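So the play kitchen finally has a countertop I like. I spent most of April looking at sets online, and the one we settled on is from Skilstead. It was 110 dollars, plus a bag of pretend vegetables I threw in at the last minute (the vegetables are the best part, no contest).

Putting it together took me a whole evening and two cups of tea. The instructions have tiny drawings and I put one panel on backward, of course. But the counter is so cute! It's white with little gray and black speckles, and there's a real-looking sink set right into it.

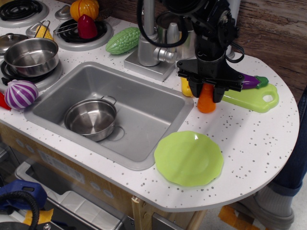
Dinner prep: a pot in the sink, carrot up next, and the pepper sitting on the stove.

I'm a little obsessed with the metal pans. They're shiny and they make a proper clang, so maybe don't buy them if you live below someone who naps. The bumpy green bitter melon makes me laugh every time, I never had one of those in my play food growing up!

Next I want a small shelf for the pots, because right now they live wherever they land. Teltau has one I keep going back to, but shipping is slow and I still haven't measured the wall. Will post when it's up.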